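News > Press releases > Packaging

About Products Newsroom Careers Contact

Rosalley extends bottle return scheme to Fiore

Sun 19 August – Rosalley, the packaging recovery firm, is to extend its deposit scheme for clear plastic drinks bottles to the town of Fiore. Collection points will open at 33 shops. The deposit is 20 pence per bottle, refunded in cash or as shop credit.

Bottles must be empty and uncrushed. Caps may be left on – they are removed at the sorting plant and processed as a separate stream. Labels need not be peeled off. Coloured bottles are not accepted at this stage.

Each collection point holds up to 1,000 bottles and is emptied twice a week. Material is washed, flaked and supplied to Ulum for use in new bottles.

"The Fiore sites use the same bins and software as our existing 141 sites," said Seon-mi Hwang, head of operations at Rosalley. "Shops need one power socket and a level floor."

Retailers wishing to join before the second phase in December should write to Morena Testa, retail liaison.

14 shares 2 comments

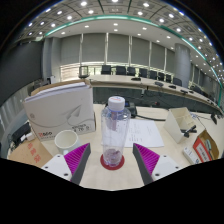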